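# Hand-held gripper demos of sheet spreading: policy pinches two layers at the corner

**Bo-ram Koo**

We are collecting demonstrations of spreading and folding large sheets with two hand-held grippers, one per hand, head camera on the operator. The robot side is a pair of fixed arms with matching fingers. Training runs on the Grestus pipeline with the default image size and a 10 Hz action rate.

Spreading works on small pieces (pillowcase size). On a full sheet the policy goes to the right area, closes, lifts, and has two layers in the fingers. The sheet then comes up as a tube and the rest of the episode is lost. Out of 38 trials on the arms, 28 ended this way.

What I have checked:

- Clock offset between left and right grippers is under 5 ms.
- Gripper width is logged and calibrated. Replaying a recorded demo open loop gives the correct finger gap.
- Operators were told to grasp one layer, and in the demos they nearly always do.
- Lighting in the room is the same for collection and for trials.

The cloth is plain cream with no print or hem contrast. Would remote control of the arms give better data for the grasp itself, or should I keep the hand-held units and change how people use them?

**dridix_user_ml**

Use a patterned sheet. Plain ones are hard for any camera. We had a checked one and it was fine.

**Stovent**

A checked sheet will help the number and tell you little about the problem, unless checked sheets are all you need to handle.

Look at the approach in the last half second before closing. A person holding the gripper feels the second layer through the handle and backs off a few millimeters. That correction is in the pose track, but the reason for it is in no sensor you record, so the policy learns an average of the corrected and uncorrected approaches. On plain cloth the average lands too deep.

Three changes, in the order I would try them:

1. Have the operator slide the lower finger under the edge from outside the sheet, with the gripper close to level. Do not pinch down from above. Down-pinching is what picks up two layers.
2. Add a fixed pause before closing, long enough to show up at 10 Hz. Ask for the same pause every time. Your model then gets several clean frames of the finger under one layer.
3. Record recoveries. Start with two layers already in the fingers, open, back out, grasp again. Cut the bad grasp itself from the clip before training, or you will teach that too.

On remote control: we did one set through a leader arm on a Taşdemir cell. Pose noise was lower. Operators were much slower, and without touch they also grabbed two layers, so many episodes were thrown away. I would use it only for a small set that corrects what the trained policy gets wrong. For the bulk of the data keep the hand-held units.

Also check where the hands are in the head view. If both grippers sit low in the image during the grasp, the far edge is small and the near edge can be hidden behind the housings. Ask people to look down at the point of contact — most look ahead to where the cloth is going next.

**Bo-ram Koo**

Thanks. Replayed some of the episodes, and the grippers are low in the head view in most of them. I will rewrite the instruction card with the level approach and the pause, and collect recoveries as a separate task label so I can leave them out if they hurt. No change to the cloth for now.

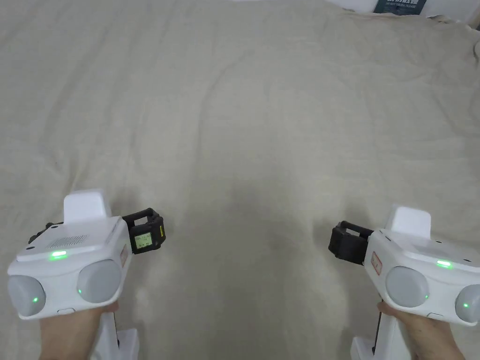 Soft Materials Handling Team — Help Pages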